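Library > Applied Automation > Part Two: Planning and Buying > Chapter 4

August
By Paraschiva Bratu

This site uses cookies to remember your place in the text. Accept / Manage settings

Chapter 4
Budgeting for a Small Robot Cell

In Chapter 3 we wrote a task description. It said what the parts are, where they start, where they must end up, and how often the job is done. In this chapter we put a price on that description. By the end you should be able to take a one-page task description and turn it into a budget that a shop manager could sign.

The running case is Sernport, a repair shop that sorts loose hardware by hand at the end of each shift. The shop wants a bench cell that can pick up hex nuts and put them in a tray. The job is small, and so is the money. That makes it a useful first case, as every line of the budget matters and there is little room to hide a mistake.

4.1 Start with the smallest and largest part

Most first-time buyers open a catalog and look at arms. Look at the parts first. Measure the smallest one and the largest one, and write down the width across the flats, the height, and the weight of each. These numbers decide the gripper. The gripper and its heaviest load then help decide the arm.

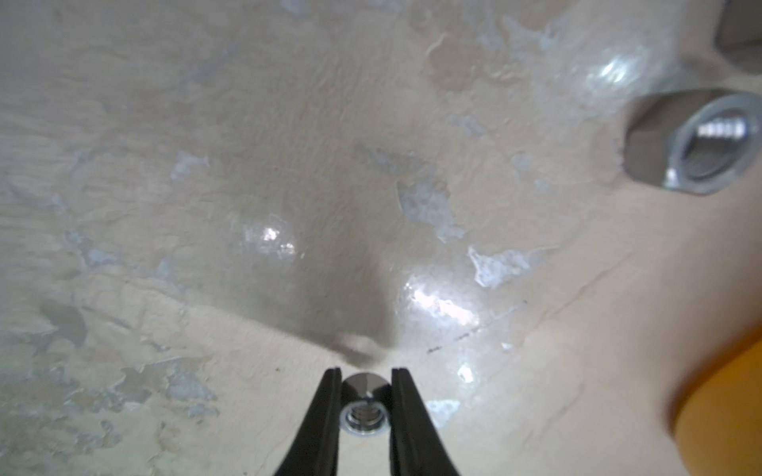
The range of part sizes affects the price more than the number of parts does. A gripper that only ever handles one size of nut can be simple and cheap. Hardware sorting seldom allows that. A small nut held between two fingertips leaves very little metal to grip, and the large nut sticking up from the surface a short way off calls for a much wider opening. If one gripper must do both, its fingers have to open wide enough for the big part and still close accurately on the little one. Write both needs into the request for quotes.

Sernport asked for prices on two finger sets. The standard set from Iordache was $227. A custom set, cut to the shop's own drawings, was $1,449. The shop bought the standard set and put the difference into a reserve line marked "fingers, second try." A reserve line is money you expect you may spend but have not yet assigned to an order. It should have a name and a limit. Money marked only "other" tends to be gone before the cell is running.

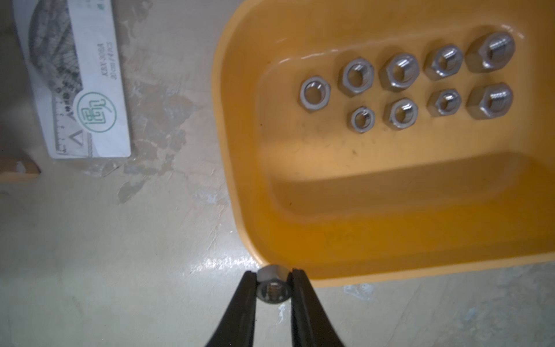 Finger sets are also a wear item. Ask each supplier how the tips are replaced, whether they are sold separately, and how long they take to arrive. Limerau quoted Sernport a delivery time of eight weeks for its arm and five for spare tips. If a tip fails during the first month and no spare is on the shelf, the cell stands idle for five weeks. One spare set, ordered with the arm, removes that risk for a known price.

4.2 The work surface and the light

Buyers often leave the work surface out of the budget on the grounds that they already have one. An old bench or floor may be good enough. It may also need paint, a mat, or a new top, and those cost money and time. Check three conditions before you decide:

Is it flat enough that a part set down in one place sits at the same height as a part set down in another?

Does it have stains, chips or worn paint close in color to the parts?

Does it shine under the lights you plan to use?

The second and third conditions matter when a camera is used to find the parts. Bare metal on a gray patch is harder to pick out than bare metal on plain dark matte board. Glare can hide an edge or look like one. 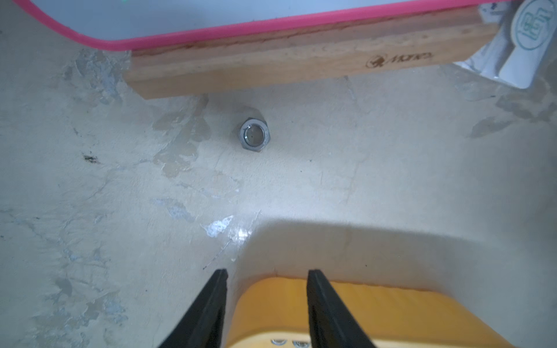 Sernport carried two lines for this. The first was a replacement surface. The second was a set of lights with diffusers from Katport. The manager wanted to strike both and see how the cell did without them. This is a reasonable choice if it is made on paper. The lines stayed in the budget with a zero beside them, a note giving the quoted price, and a month in which the choice would be looked at again.

4.3 One arm or two

A second arm does not simply double the cost of the first. Some costs are shared, such as the frame, the lights and the tray. Others go up with each arm: mounting hardware, cables, power, spares, and the time needed to set up and test. One cost appears only when there are two arms. Someone must plan how they share the space, so that neither arm enters an area while the other is in it.

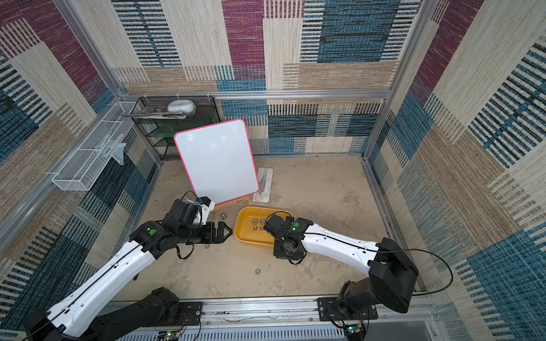
Figure 4.1 Two arms mounted on the front rail of one enclosure, sharing a single yellow tray of hex nuts.

When you price a two-arm cell, make three columns: shared, left arm, and right arm. Put every item in one column only. Cable is easy to forget, and so are the brackets that keep it clear of moving joints. Leave programming time for last and place it in the shared column, even if two people will do the work.

Before going on to Section 4.4, prepare a sheet with these columns for the task description you wrote in Chapter 3. Leave the prices blank. Section 4.4 explains how to write to suppliers and how to compare quotes that do not cover the same items.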